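Print this entry
E-mail this entry to a friend

11/02/2019

Up at six and could not get back to sleep, so I made coffee and started on the work room. I have been putting it off since the end of October. Everything that had no home in the apartment ended up on the table in there, and I had got into the habit of carrying my sewing to the kitchen and then carrying it back again at dinner time, which is a silly way to live when you pay for a second room.

The first hour went on paper. Three bags of it for recycling, mostly catalogs and the instruction sheets for things I no longer own. I found the receipt for the table, too. It came from Furnano, the old store near the bus station, before they moved out past the highway. I paid 85 dollars for it and Prasert Yimyam helped me get it up the stairs. I remember it as a much bigger job than it can have been. The legs come off, but we did not know that then.

After the paper I did the thread. I keep it by color in two shoe boxes, or I say that I do. Greens had got in with the blues and there was a whole tangle of gray at the bottom that I cut off and threw away. I felt bad about that for a minute and then I didn't. The buttons I left alone. They are in a jar and the jar has a lid, and that will do for this year.

Anqi Lu called at nine to ask if I was still giving away the fabric. I said yes, everything in the blue suitcase, and she could have the suitcase as well if she wanted it. She only wants cotton. I told her I would sort it, but I think I will just hand her the whole lot and let her decide. She is making quilts for the twins and has until the spring. I would not want that deadline.

Then wiped everything down. I used plain warm water with a drop of dish soap and an old T-shirt, going with the grain, and a dry cloth after. I have read that you should not use the spray cleaners on pale wood and I have no idea if it is true, but I have kept to it. 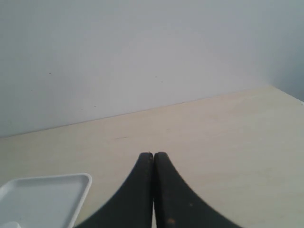
I had wanted to oil the table this weekend and have decided against it. Mingxuan Fang oiled his and it went quite yellow, and I like the color mine is now, more cream than anything. There is a faint gray scuff on it, a short one, and I tried an eraser on another mark like it once and only made a shiny spot. So the scuff stays. If I start working on it I will be at it until dark.

The white plastic tray is going to live on the table for good. I used to keep it under the sink. Shiyu Xue has one on her desk and puts whatever she is in the middle of in it, and when she has to stop she picks up the tray and that is the whole of the cleaning up. I am going to try that with the hems. I have four pairs of pants waiting and one of them has been waiting since my sister's visit.

Lunch was soup from the freezer and the end of the bread. I ate standing up, looking at the shelves, and made a list:

hooks for the back of the door
new bulb for the small lamp
something to put the patterns in - maybe the magazine holders
ask Tymofii about the drill

Tymofii Holovko has had my drill since summer. He is always very nice about it when I ask and then neither of us does anything.

In the afternoon I did the shelves, top one first. Nearly 30 patterns, and I kept perhaps half. The ones with missing pieces went out, except for the coat, which I might still be able to work out from the picture on the envelope. The iron I moved down to the bottom shelf where I can reach it without the stool. The cord needs looking at. It gets hot near the plug and I have been pretending it doesn't.

Swept, then vacuumed, then swept again under the radiator where the vacuum will not go. Pins everywhere, as usual. I got most of them with the magnet.

Stopped at half past four when the light went. The suitcase is in the hall for Anqi and I have already walked into it once. My back is sore low down on the left side. Rice and eggs for supper, and I will do the first hem tomorrow if I am up early again.

Print this entry
E-mail this entry to a friend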